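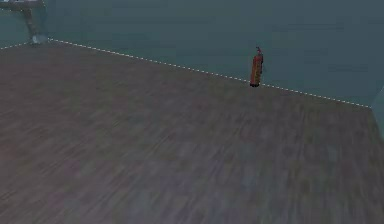

Render of the wood floor and far wall, wall in gray-green.

August 28, 2020

Hide glue, batch 6. Notes before I forget which jar is which, a thing I have managed twice this month.

Started from the Rallo granules, the last of the old sack. The new sack is from Brelau and smells better, which I distrust. Soaked 100 grams in cold water overnight in the back room. By morning the granules had swelled up like tapioca and set into a lump the shape of the jar. Good. Batch 5 was still gritty in the middle at this stage and I went ahead anyway, and we all remember the guitar.

Double boiler on by eight. Held the pot at 140 F for most of the morning. It got up to 165 once while I was on the phone with Hodžić about the clamps, and I pulled it off the heat and stirred until it came down. No obvious harm. The book says prolonged heat ruins the strength and does not define prolonged. I was on hold for most of it, so it felt prolonged to me.

Clamps: still on back order. They now say September. They also said September last year, so at least it is a consistent firm.

Test joints. Cut maple strips from the offcut bin, all from the same board as far as I could tell from the end grain. Planed the faces, did not sand. Warmed half the strips on the radiator shelf and left the other half at room temperature, to settle the argument about whether warming matters. I say it does. The opposing view was expressed at lunch with a sandwich in its hand and will be answered with data.

Rubbed joints, no clamps (see above). The warm strips grabbed nicely after a few strokes and would not slide any more. The cold ones skidded around, then gelled before I had the edges lined up. Two of them are now permanently crooked. Labeled those in pencil as crooked, in case somebody thinks it was a design decision.

Open time is still the whole problem. With the window shut I get enough of it for a short edge and not nearly enough for a soundboard. Tried a pinch of urea in a side jar. It slowed the gelling, and it also made the stuff creep down the wall of the jar and onto the bench, where it has glued down the lid of the pencil tin. So we know the side jar sticks to tin.

The Derolura bottle, the ready-made liquid kind, went on four strips for comparison. Easy to use, no smell, poured at room temperature like a civilized product. Still tacky after lunch. The date on the bottom of the bottle has worn off and I suspect it was there before I was. Not a fair trial. Will buy a fresh bottle before I say anything rude about it in writing.

Broke one warm joint early out of impatience. It let go at 564 on the dial gauge, and most of the break was in the wood. I have no idea what units the dial is in. Somebody took the faceplate off to clean it and put back a different faceplate. As long as we only compare against ourselves it will do, but please do not quote that number to a customer.

To do:
Leave the rest alone until they are properly cured. I mean it this time.
Thermometer check in ice water, reads high I think.
Weigh the urea next time. A pinch is not a unit either.
Mark the jars on the side as well as the lid. Lids move around.
Get the lid off the pencil tin. Warm water and a thin knife, no prying, the tin is older than the shop.

Leftover glue is in the fridge, middle shelf, in the jar that used to have apricot jam in it and still says so. Do not put it on toast. It keeps a week, maybe longer if the door gets closed properly.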